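Clumier Gaker desk lamp

The Gaker is a lamp for people who sew, draw or repair small things at home. It gives a wide and even light, so you do not need to move your head all the time to see what your hands are doing. The arm is 44 cm long and stays in the position where you leave it. The switch is on the base and has 4 levels of brightness. Please note that the lamp remembers the last level only if it stays plugged in. 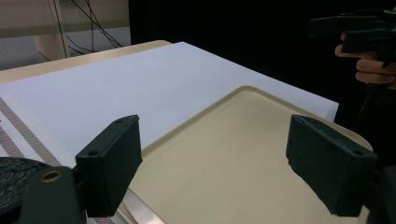 For close work we recommend to begin with level 2 and to go higher only when the material is dark. Put the lamp on the side opposite to your working hand, with the head a little above your eyes. Then look at the shadows. A faint one, like the shadow of the black block on the left in the photo, is comfortable for the eyes during a long evening. If the shadow is hard and very dark, turn the head of the lamp toward the wall a little. With black thread or black fabric you can go up to level 4.

In the box: lamp, table clamp, power cable of 2 m, printed instructions. The clamp fits tables up to 4 cm thick. Glass tables are not suitable.

Guarantee is 12 months from the day of delivery. The white version will be back in stock in September. For spare parts write to Kartini Ong in our service department and give the number from under the base.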